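Can a Robot Take Out the Trash?
A visit to the open day at Devero, in Genville
April 18, 2018

Grown-ups love to say that robots will soon do all our chores. I wanted to see one do just one chore, so I took the bus to Devero.

The chore was easy. Pick up a crumpled wad. Put it in a little bin. You could do it before you could talk.

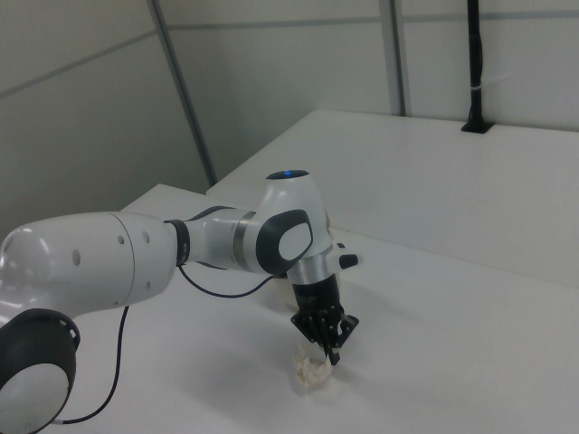
Rozália Szénási runs the demonstrations. She told us the arm took 257 practice tries to learn this job. I asked how many of those went wrong. "Plenty," she said. I liked her for that.

Why is it so hard? A wad has no proper shape. It squashes, and every one is different, so the robot can't just learn one wad by heart. 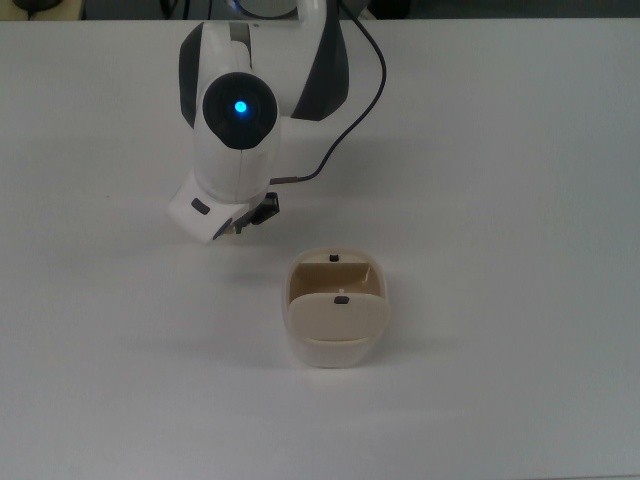
What about the lid?

A bin with a lid makes two jobs. Mahmoud Kettani, who came with his class from Gravesow, asked if the robot knows what a lid is. Good question! It doesn't know the way you do. It follows numbers that tell its joints where to go.
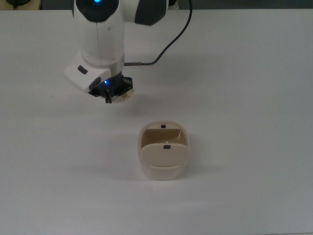
Robots are often shown off in very tidy places, and you should notice that. Your kitchen has crumbs, cups and maybe a cat. The table at Devero was plain white, with lots of bare space near the bin - a much easier place to work. I'd like to see it try my desk.

So is it clever?

A bit. But a poster by the door said "Home helpers are nearly here," and I don't believe it yet. One chore on one table is a start. Ask me again in October. 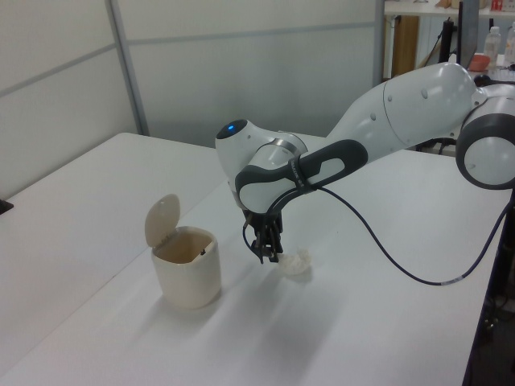
The arm, the wad and the bin with its lid up.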